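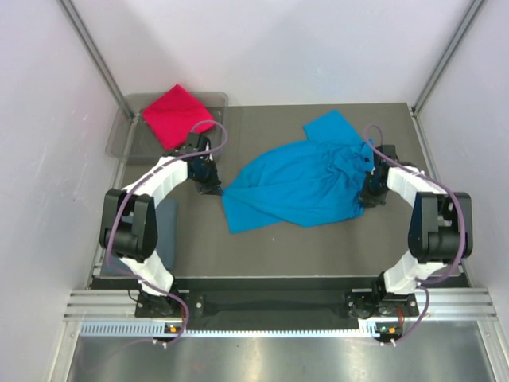

Urkura Robotics Club is open to anyone at the college aged 16 and over, and you don't need to have built or programmed anything before you come. We get the same questions every term, so the answers are collected on this page. Our main project this year is cloth folding, which is harder than it sounds. A crumpled T-shirt never lies the same way twice, and something like the turquoise cloth bunched up between the two grippers gives the arms no clear edge or corner to look for. Most new members start on this project.

Posted in June by the club secretary

Search this site Enter keyword Go

When and where do you meet?
Monday at 5.30 pm in room 114, during term. We finish at 7.30. The side door is locked at six, so ring the bell if you are late.

What does it cost?
£16 a term. This covers cloths, cable ties, replacement gripper pads and entry to the Prodis Cup. If the fee is a problem, email us and we will sort it out quietly.

Do I have to be able to code?
No. New members spend their first few weeks guiding the arms by hand and saving the results. After that you can learn some Python if you want to. Several members have stuck with the mechanical side and never written a line.

Why two arms?
Folding with one arm is possible but slow. With two, one can hold the cloth while the other pulls a corner across. The hard part is timing — if both pull at once the cloth springs back or slips out.

How many folds do you need to record?
Our target is 300 good ones for each type of garment. A good one starts from a crumpled heap and ends with the cloth flat, folded and put away. Anything where a person reaches in to help does not count and should be deleted the same evening. Across all garments we hope to reach 1,000 by the end of the year.

What is the Prodis Cup?
A one-day contest for college teams. Each team gets a pile of mixed laundry and a time limit. Points are given for each item folded and taken off for anything dropped outside the work area. We came fifth last year, mainly because of towels.

Can I bring my own clothes to practise on?
Yes, if they are clean and have no zips, buttons or sequins. Plain cotton works best. Please don't bring anything you would mind losing, as the grippers do sometimes leave marks.

Is it safe?
Keep hands outside the enclosure whenever the arms are powered. The stop button is shown to everyone on the first night, and you will be asked to press it before you are allowed to run anything. Long hair tied back, no lanyards.

What is Gashi?
It is the name of our scheduling program. It decides which arm moves next. Pledilent is the older version and is still on the second computer — please don't update it, the calibration files depend on it.

Can I join halfway through the year?
Yes. You pay for the terms you attend.

Comments (3)

towelrail
Is there a bike rack near the side door or only at the front?

Club secretary
Only at the front. It is lit in the evenings.

m_16
Came last week with no experience and got to drive the left arm for most of the session. Dropped the shirt a lot. Will be back on Monday.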